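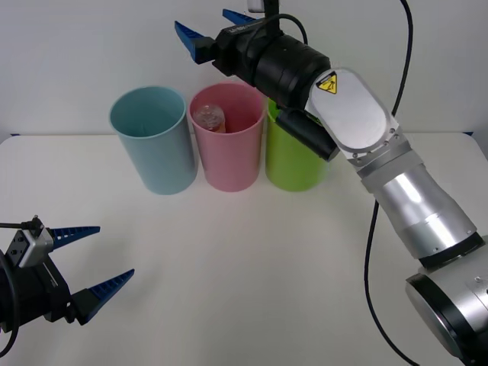
Clelano Vindier 13 Wired Game Controller

Jul 29, 2026
By the Clelano product desk

The Vindier 13 is a wired controller for PC, built for players who keep one pad for several years and would prefer to replace parts than the whole unit. It succeeds the Vindier 11 and uses the same shell, so grips, faceplates and carrying cases made for the older model still fit. The electronics inside are new.

Sticks

Both analog sticks use magnetic sensors in place of the carbon track found in the Vindier 11. There is no rubbing contact inside the sensor, and the usual source of drift is removed. Each stick sits on its own module, held by two screws and a ribbon connector. The modules are sold in pairs under part number 835 and can be changed with a small Phillips screwdriver. After a change, run the calibration routine in the Morais software before playing. A stick that has not been calibrated may stop short of full travel on one side.

Default deadzone is set at the factory to a low value. Some older games apply a deadzone of their own on top of it, which can make small camera movements feel slow. In those games, set the controller deadzone to zero and leave the in-game slider alone.

Triggers

The triggers have two travel positions, chosen with a slide switch on the back of each side. Long travel gives the full analog range and suits driving and flight games. Short travel stops the trigger early and reports it as a digital press. The two switches are independent, so it is possible to run a long right trigger for the throttle and a short left one for a handbrake or a clutch.

Do not move a switch while the trigger is held down. The stop can catch on the lever and will need to be released by hand.

Buttons and D-pad

Face buttons use a rubber dome with a light click. The D-pad is a one-piece cross on a center pivot. It was tuned for fighting games and 2D platformers, where an accidental diagonal costs more than a slightly stiff press, and it takes more force than the Vindier 11 pad. A softer dome sheet is included in the box for players who prefer the old feel. Four screws hold it in place.

Two rear buttons are fitted. They have no function of their own and must be assigned to copy another input. They cannot hold macros or timed sequences, a limit that keeps the controller within the rules of most online tournaments.

Software

Morais is the settings program for all current Clelano controllers. It handles button mapping, stick curves, trigger range, vibration strength and firmware. Up to four profiles are stored on the controller itself and stay available on a computer that does not have Morais installed. Hold the profile button and press a D-pad direction to switch. The controller vibrates once to confirm.

Firmware 187 or later is required for the stick calibration routine. Units from the first production batch ship with an earlier version and will prompt for an update when first connected. Leave the cable in until the status light stops blinking.

Cable

The supplied cable is detachable and uses a USB-C plug with a recessed collar. Ordinary USB-C cables work if the plastic around the plug is slim enough to enter the recess. Charge-only cables will light the controller but pass no input.

Compatibility

The Vindier 13 works with Windows PCs and with most Linux distributions. It is detected as a standard gamepad and needs no driver for basic play. Games that support only keyboard and mouse need a mapping layer from another program. The controller is not licensed for any console.

The Drunico charging dock does not fit this model. The dock contacts line up with the wireless version only, and the wired shell has no battery.

In the box

Controller
Detachable USB-C cable
Soft D-pad dome sheet
Two concave and two domed stick caps
Quick start sheet

Ordering and repair

Order number for the standard black version is 1029. A gray version follows in September with the same internals and the same spare parts. Stick modules, dome sheets, trigger springs and cables can be ordered separately. Opening the shell to fit these parts does not affect the warranty. Damage to the ribbon connectors is not covered, and a replacement main board is available only through the repair service.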